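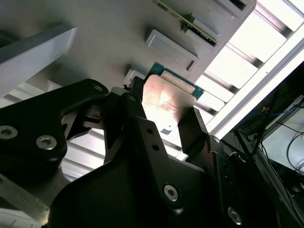 Hubert Gajewski wrote to me after my last column to say that a person who swaps the processor in an old workstation is a person who can't do math. You spend a weekend and some money, he said, and at the end you've got an old computer with a slightly better old chip in it, and you could have put all of that toward something new with a warranty and a box that smells nice.

I've been chewing on that since Monday. He's a little bit right, which is annoying. But I think he's mostly wrong, and I'd like to use up some space saying so.

My own machine is a Kurmont tower, the big heavy kind that offices used to buy by the pallet. I got it from a surplus place in Lamont when my daughter started doing video stuff and the family laptop began to sound like a hair dryer. It did fine for a good while. Then her projects got longer and exporting one meant going to bed and hoping. The usual advice at that point, and you can find it anywhere, is to start shopping. I started shopping. I made it through an evening of it and closed all the tabs.

What I did next was look up which processors the board would take. And there, at the top of the list, was a chip that had cost a ridiculous amount when it was new, the sort of part that went into machines I had no business standing near. Used, it was $224. That was the good one! The best one that socket would ever hold! I bought it from Rekotik, which sells pulls from retired office equipment, and it came in a little plastic clamshell inside a much bigger box, wrapped like an egg.

I want to say something about holding one of these things, because I think it's part of why people like Hubert and people like me end up arguing past each other. If you've only met a processor as a line on a spec sheet (this many cores, that many gigahertz), it's just a number that gets beaten by a bigger number next year. Pick one up and it's a square of metal on a thin colored board, a lot smaller than you'd expect for the price and the fuss. The lid is brushed and shiny and the printing on it goes invisible when the light hits it wrong, so you stand there at the window tilting it back and forth like you're trying to read a thermometer. I did that for a long time. I was checking the model number, sure, but I was also just kind of enjoying it.

And then you think about what it took to make that. I'm not an engineer and I won't pretend I could walk you through it. I know there's very clean rooms involved, and a lot of water, and machines that cost more than my town. All of that effort went in, the chip worked for somebody for several years, and it still works. The only thing that happened to it is that the company's lease ran out. Throwing that away because a newer one exists strikes me as bad manners.

Okay, but the math. Let me do Hubert the courtesy of doing the math.

The chip was $224. I needed paste, and I bought a tube of Flodimik because it was hanging by the register. I already had the screwdrivers. The rest was my time, and this is where Hubert gets me, because he counts the weekend at what I'd charge a client for a weekend. I don't know anybody who lives like that. If I billed myself for my Saturdays I'd have to stop making soup. I didn't give up paid work to sit at my dining table with the side off a computer. I gave up yard work and a movie I'd seen.

A new machine that would do the same job would have been several times that. It would have been faster at some things, I'll grant it. It would use less power too, and that's a real point, and I notice that the people on my side of this tend to go a little quiet when it comes up. If your old tower runs day and night, do look at the electric bill before you fall in love with it. Ours is on for a few hours after school and then it's off. Different house, different answer.

Where I really part ways with him is on the difficulty. He wrote as though this was surgery. I've seen that attitude a lot and I think it does real harm, because it keeps regular people out of their own equipment. Here's how the thing went, more or less. Side panel off. Cooler off, with some wiggling. Old paste everywhere, like frosting somebody had stepped in. You wipe that off with alcohol and a coffee filter, and it takes longer than you think and there's always a bit left in the corners that you decide to forgive. Then there's a lever, and a metal plate on a hinge, and you swing the plate up out of the way and the old chip is just lying there. It isn't glued. It isn't soldered. Somebody designed it so it would come out!

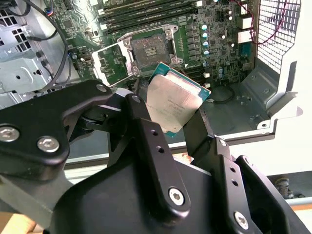
A processor just short of its socket, with the load plate swung open.

I love that lever. I'll say it, I love it. It's a plain thin bar, and what it says to me is that somebody at a drawing board assumed a person would be back in here someday. Compare that to the laptop we retired, the hair dryer one. I opened it up once to see if there was anything to be done and there was no lever. The processor was part of the board and the memory was part of the board, and the battery was held down with something that I can only compare to old chewing gum. It was a nice laptop. When one piece of it wasn't enough anymore, the whole thing wasn't enough anymore, and that was a decision made for me years earlier by people I'll never meet.

So when someone tells me upgrading doesn't make sense, I want to ask which computer they're talking about. With the sealed kind, yes, you're stuck. With the kind that opens, the upgrade path was part of what the first buyer paid for, and it's still sitting in there whether or not anyone uses it. I'd guess most of those sockets only ever hold one chip in their whole lives. That seems like a waste of a perfectly good hinge.

I should be fair about the scary part, because there is one. The contacts in the socket are tiny and you really can wreck them. You don't touch them. You don't drop anything on them, and you don't let a sleeve drag across. You match the corner mark on the chip to the corner mark on the socket and you lower it straight down, and if it doesn't want to sit, you pick it back up and look again. You never push. The plate closing over it takes more force than I was comfortable with, and there's a creak that took a year off my life. My neighbor has done this for a living and told me the creak never stops being awful, so that made me feel better, or at least less alone.

Two things I'd do differently. I'd update the firmware before taking anything apart, since the board didn't recognize the new chip and I had to put the old one back in to fix it, and that was a low hour. And I'd take a picture of the cables first. I was sure I'd remember where the fan plugged in. I did not remember where the fan plugged in.

By Sunday dinner it was running. My daughter exported her project while we ate, and she said "huh, it's done" with her mouth full, and that was the entire ceremony.

Would I tell everyone to do this? No. If your computer has your business on it and you'd be sunk without it for 2 days, pay someone or buy new and sleep well. If you hate fiddly things, you'll hate this. My sister would rather clean a gutter. And there's a point where the board is too old, and the best chip it takes is still slow, and you're just putting good tires on a car with no floor. I've been at that point with other machines and I let them go to the recycler without a speech.

But the idea that it's foolish, that it's a hobby dressed up as thrift, I don't buy. We patch a roof. We put a new element in the oven and nobody writes a letter. A computer has somehow gotten itself filed with milk, as a thing that goes off on its own, and I think that's mostly because the people who sell them would like it there. The parts inside don't know what year it is.

Hubert did ask one question at the end of his note that I haven't answered, which was what I plan to do with the processor I took out. It's in the clamshell the new one came in, on the shelf over my desk. I've got a friend with the same Kurmont and an even slower chip, and she's coming over in March.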